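Sornley Gospel Fellowship
Minutes of the members' meeting, March 15, 2025

Kevin Pacheco welcomed us all and Tarun Mathur opened in prayer, giving thanks (at some length, and gladly!) for the safe return of the Hida mission team.

Minutes of the last meeting were taken as read. Moved Ro-un Maeng, seconded Seung-woo Um. Carried.

Gun-woo Kong spoke warmly about the tent meetings planned for August. They'll run for six nights on the Trastine oval, and 188 chairs have been promised by the Tak congregation, bless them. Tarun will preach the first night and would dearly love more voices in the choir.

Hymn books: 21 need new covers. Ro-un to get a price.

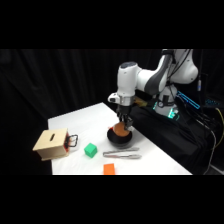 Robot arm with an orange object in a black bowl.

Seung-woo asked that the prayer breakfast go back to nine o'clock. Agreed. Kevin closed with the benediction, and tea followed.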